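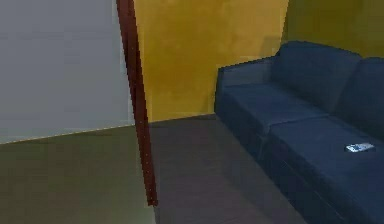
Noemi Vitale wrote back after my last report to say that I spend too long on the parking and not long enough on the cheese, and that if I was going to Kirmont for the open day I should at least find out how long they salt the wheels. I did find out. It comes further down, after the parking.

The Kirmont dairy opens its doors to the public once a year. The rest of the time you can buy from the counter but you can't go past it. This year the open day was June 18, 2023, from nine in the morning until four. Entry was free, and the tour of the making room had to be booked in advance by phone. I called in January and was told to call again in the spring, which I did.

From Brultenero you take the valley road and turn left after the second bridge. The sign for the dairy faces the other way, so you only see it if you're coming down from the pass. Cars were being sent to a mown field across from the church. It was full by ten. People who came later parked along the road and walked up, which is a fair climb in the heat. There was a bus from Brultenero station every hour, and it left on time both ways.

Tours went in groups of 16. Mine was at ten-thirty and was led by Pierina Orlandini. She handed out paper caps and shoe covers at the door and asked us to leave bags on the rack. A man with a large backpack argued about this for a while and then left it.

The making room is smaller than I expected. The copper vats stand in a row along one side, and they had two of them working that morning. Milk comes in from the evening and morning milkings and is mixed. The evening milk sits overnight in shallow trays and the cream is taken off for butter. Orlandini said visitors always ask whether the copper matters. Her answer was that the cheesemakers think so and would not want to find out by switching.

We got there in time for the cut. Italo Melis broke up the curd with a wire tool on a long pole, working in circles and then back the other way. He did not talk while he was doing it. When the grains were the size he wanted, he turned up the heat, and we were moved along the rail so the group behind could see. The curd rests at the bottom after that, and two people lift it out in a cloth. I would have liked to see the lifting, but our time in that room was up. If you go, ask for one of the later slots, when more of that work is going on.

Now the salting. The wheels sit in brine for 16 days and are turned every morning. The brine is kept from year to year and topped up, with the salt level tested as they go. The tanks are down a short ramp behind the making room, and the air there is cool enough that you want a sweater. I didn't have one.

The aging store is the part most people come for. There were 3,855 wheels on the racks on the day, according to the board by the door, where the number is changed in chalk each morning. They stand on plain spruce boards from floor to ceiling, with the month burned into the side of each one. Every wheel is taken down, brushed and turned once a week. Ettore Ferraro showed how he tests them with a small hammer. A good wheel gives an even sound all the way around, and one with a crack inside goes dull at that spot. He let the children try. He had set out a bad wheel next to a good one, and even I could hear the difference.

Wheels that don't pass are scraped of their markings and sold young at the counter under the name Clurkent. It costs a good deal less and is fine for cooking. I bought a piece and have used most of it.

Tasting was in the yard under a canvas roof. You got three ages on a paper plate, with bread from the De Luca bakery and a slice of pear. The youngest was mild and a little rubbery. The middle one was the best of the three for eating plain. The oldest was very dry, with the crunchy white spots, and I thought it needed the pear. Noreen Ghumman, who had driven up with me, liked the oldest and bought a large wedge of it — more than she could fit in the cooler, so part of it rode home on the back seat.

The line for the counter was long from eleven on. They take cards, but the machine went down twice and each time everyone with cash was waved to the front. Butter sold out before noon. There were two restrooms, both clean. The making room and store can be done in a wheelchair except for the ramp to the brine tanks, which is steep, and a member of staff told me they would rather take people around the outside than risk it.

Food other than cheese was limited to sausages and a salad. Bring water. The only tap was by the bicycle stand and it took some finding.

Next year's date had not been set when I left. The counter keeps a list if you want to be called, and I put both our names on it.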